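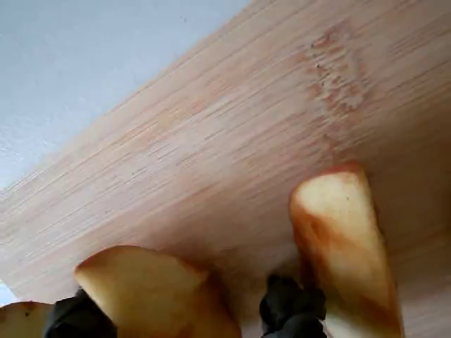
Kitchen > Fruit > Cutting an apple into wedges

Quick one, for lunches or pie. Skin stays on.

1. Rinse apple, dry it. Slippery apple + knife = bad.
2. Stand it stem up on the board. Cut straight down thru the middle.
3. Flat side down, halve each half.
4. Core out with one slanted cut per quarter. Check for leftover seeds.
5. Slice agian if you want thinner ones.

Going in a lunch box? Cold water, pinch of salt, 5 minutes. Drain, pat dry, lid on. Lemon juice works too but the kids complain.

Rinse the board right after, stand it on edge to dry.

Frans Bakker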